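Bench Technician, Computer Refurbishment (Part Time)
Durnen Reuse Center, Betancur Street site
Posted Jun 15, 2021
Reference: 74

Durnen takes in retired office computers from local employers and prepares them for resale to schools and households. The Betancur Street site handles desktops and small servers. We are hiring one bench technician for 23 hours per week, starting in July.

Duties

Receive and log incoming units in the Laketti inventory system. Erase or remove storage drives according to the site procedure. Test memory, power supplies and processors, and replace parts that fail. Clean cases and fans. Apply thermal paste and refit coolers. Install the operating system image and complete the test sheet for each unit. Sort parts that cannot be reused into the correct recycling stream.

The site processes some 300 units per month. Most work is done standing at a bench. Units are moved by cart, but lifting is required at intake and at dispatch.

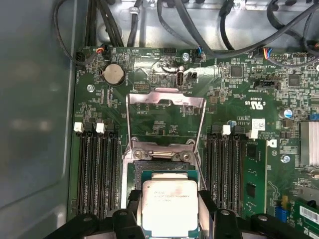 Processor and open CPU socket, load plate raised.

Requirements

High school diploma or equivalent. Experience assembling or repairing desktop computers, paid or unpaid. Ability to read a motherboard manual and follow a written procedure without supervision. Basic record keeping. Familiarity with server hardware is useful but not required. A driver's license is not needed for this position.

Terms

The position is hourly and runs for 11 months, with renewal subject to funding. Shifts are mornings only. Safety shoes, a wrist strap and hand tools are supplied. New staff complete paid training on electrical safety and data handling before working alone.

How to apply

Send a resume and a short cover letter to the Durnen front office, by mail or in person. Quote the reference number above. Applicants selected for interview will complete a practical test on a Gokico desktop unit. Incomplete applications will not be reviewed.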